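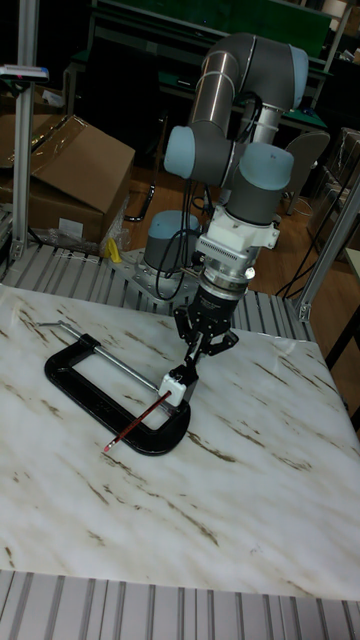
Red pencil, C-clamp and the marble-pattern top.

Home Forums Workshop New Posts Search Log In

Marking out on a marble-pattern top

kornbench70
Looking for opinions on this top as a layout surface. It's white with brown streaks running diagonally, and there are a few small dark specks as well. I mark out on paper taped to it, and the red pencil is what I use for cut lines. The black C-clamp mostly lives there and holds the straightedge when I need it. Would you keep the top or cover it?

Juromia_Shop
Cover it. A patterned top is hard on the eyes once you start drawing. I put gray hardboard over mine in June and should have done it sooner.

ebravo
Keep it. The paper hides the pattern anyway. I'd worry more about the clamp. A big C-clamp left lying flat will scratch a top like that as soon as it gets dragged. Hang it up.
Eulalia Bravo

kornbench70
Fair point on the clamp. I have pads for the jaws but nothing for the frame.

Dateck800
I disagree on red pencil for cut lines. The lead is soft and the line gets wide. Use a hard graphite pencil.

ebravo
Look at the tip again, Dateck. That's a red pencil with a graphite point.

Dateck800
You're right, I read "red" as the lead. Then my only question is how hard it is.

kornbench70
It's an HB. I go over it with 100 grit on a block when it gets dull - takes a few seconds.

Juromia_Shop
I'd still cover the top.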